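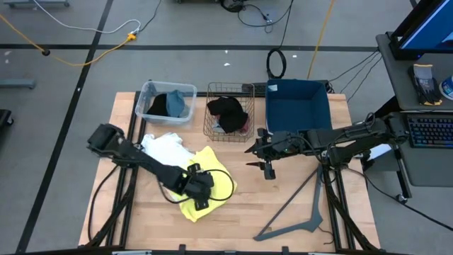
I finally got the grasp planner to stop fighting itself, and I am so happy I'm writing this up on a Sunday instead of doing dishes. The trouble was never the motion side. Haltier (my name for the planner, don't ask) has been solid since spring. It was the segmentation feeding it, which kept treating every fold in a garment as an edge worth grabbing. The yellow one is the worst for this, all wrinkles, and with the white cloth lapping over it the old code would happily propose a grasp that pinched both. Two layers, one very confused left arm.

So I ripped out the edge detector and went with a per-pixel "is this the same piece of cloth" score, trained on 3,641 hand-labeled crops. Dale Caron labeled 1,900 of those and I owe him many lunches. The planner now gets up to four candidates per garment instead of a giant heap, and it throws out anything where the score dips between the fingertips. That one check did more than a month of tuning cost weights!

Dark stuff is still hard. Black cloth bunched up in the wire basket gives me almost no depth contrast, and the mesh puts holes in the point cloud that look an awful lot like folds. Vernon Arsenault suggested masking the containers from a fixed model before running anything else — obvious once he said it, and I have it half working.

Next up is arm coordination. Right now each side plans alone and takes a lock on the middle of the table, so there's a lot of polite waiting. I want both on one shared timeline. I've got a branch for it and it crashes on startup, but it crashes in a really promising place.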